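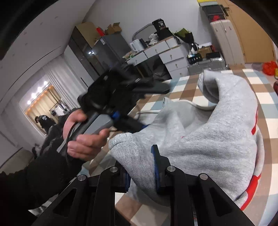
# キルトの保管・洗濯・お手入れのメモ

手作りのキルトを長く使うための覚え書きです。綿100%の表布と綿わたの組み合わせを前提にしています。ウールわたやシルクの入ったものは、最後の項を先に読んでください。

## 洗う前に確かめること

まず色落ちを見ます。白い綿の端切れをぬるま湯で湿らせ、目立たない場所に30秒ほど押し当てます。濃い赤、紺、黒は特に念入りに。端切れに色が移ったら水洗いはやめて、表面のほこりを取るだけにします。

次に縫い目です。ピースのつなぎ目が1か所でも開いていると、洗濯中に縫い代がほつれて穴が広がります。先にまつっておきます。糸は綿の50番か60番で、布より強い糸は使いません。ポリエステルの太い糸で直すと、次は糸ではなく布のほうが裂けます。

## 浴槽での手洗い

大きなキルトは洗濯機より浴槽が向いています。

1. 浴槽をよくすすぎ、入浴剤や洗剤の残りを流す。
2. 古いシーツを底に敷く。端を浴槽の外に出しておくと、引き上げるときの持ち手になる。
3. 30度以下の水をため、中性洗剤を溶かす。キルトを入れるのは溶かしたあと。
4. びょうぶだたみにして沈め、手のひらで押す。もまない、こすらない。
5. 10分で水を抜き、新しい水に替える。泡が出なくなるまで繰り返す。
6. 水を抜いたまま30分ほど置き、上から押して水気を切る。

ぬれたキルトは驚くほど重くなります。端をつかんで持ち上げると縫い目に重さが全部かかるので、シーツごと二人で運びます。

洗濯機を使う場合は、日常使いの丈夫なものに限ります。手洗いコース、脱水は1分以内。色移り防止シートを入れても、色落ちの確認は省けません。

## 干し方

平干しが基本です。屋外なら、芝生かすのこの上にシーツを敷き、キルトを裏返して広げ、もう1枚シーツをかけます。直射日光は避けます。室内なら物干しざおを4本、間隔をあけて渡し、その上に広げると中央がたるみません。

表面が乾いても、わたには湿気が残っています。半日たったら裏表を返し、さらに一晩置いてからたたみます。乾燥機は、送風だけの設定で仕上げに10分使う程度にとどめます。

## しまい方

たたみじわは、同じ場所に繰り返しつくと布の繊維が切れて白い線になります。前回が三つ折りなら、今回は四つ折り。折り目の内側には、中性紙か洗いざらしの綿布を筒状に丸めて入れます。

- ビニール袋や圧縮袋には入れない。湿気がこもり、わたもつぶれる。
- 木の棚に直接置かない。木の酸で茶色い染みが出ることがある。洗った綿布を1枚敷く。
- 防虫剤は種類を混ぜず、布に触れない位置に置く。
- 年に2回は出して風を通す。わが家では梅雨明けと11月に行う。

ベッドが余っているなら、何枚か重ねて平らに広げておくのがいちばん布に優しい方法です。いちばん上に無地のシーツをかけます。

私はVarnisの蓋つき紙箱（品番1437）を使っています。ダブルサイズのキルトが1枚、無理なく入ります。一回り大きい品番2737もありますが、2枚入れると下のキルトに重みがかかるので、やめました。

## 壁に飾るとき

画びょうやクリップで留めると、重さが点に集まって布が伸びます。裏の上端に幅10センチほどの筒布（スリーブ）をまつりつけ、平たい棒を通します。まつるときは裏布だけでなく、わたまで軽くすくいます。表に針目を出さないように。

棒は塗装の乾ききったものか、アルミの平棒にします。Norhamのアルミ棒は金ノコで切れて、端のバリも紙やすりで落ちました。長さはキルトの幅より2センチ短く切ります。

窓の正面と暖房の吹き出し口の近くは避けます。飾るのは続けて3か月まで、そのあとは同じくらい休ませます。

## よくある汚れ

**黄ばみ** 酸素系漂白剤は白一色のものだけ。規定量の半分から始めます。塩素系は使いません。

**血** 縫っている途中で針を刺したときは、すぐ冷たい水を綿棒に含ませてたたきます。お湯は使いません。

**チャコペンの線** 水で消えるタイプは、アイロンの前に必ず消します。熱をかけると定着して残ることがあります。洗剤をつけるのも水で消したあとです。

**ペットの毛** ゴム手袋をはめた手で一方向になでると集まります。粘着ローラーはアップリケの端を持ち上げるので、古いものには使いません。

**ほこり** 掃除機のノズルにストッキングをかぶせ、吸引を弱にして、布から少し浮かせて動かします。

## ラベルをつける

作った人、年、場所、わたの種類を書いた布ラベルを裏の隅に縫いつけておきます。わたの種類は見た目では分からず、洗い方を決めるときに困ります。布用の顔料ペンで書き、アイロンで熱を当ててから縫います。刺しゅうなら1本どりで十分です。

もらいもののキルトで由来が分かるなら、聞いた話を紙にも書いておきます。紙はキルトと一緒にたたみ込まず、封筒に入れて箱の蓋の裏へ。写真は全体を1枚、裏を1枚、傷んだところを寄りで撮っておくと、修理のときに比べられます。

## 水洗いしないもの

ウールわた、シルク、ベルベット、クレイジーキルト、それから布が粉のように崩れはじめた古いもの。これらは水に入れず、専門の修復業者に相談します。電話をかける前に、縦横の寸法と素材を控えておくと話が早いです。

更新：2026-09-29（干し方の項を書き直し）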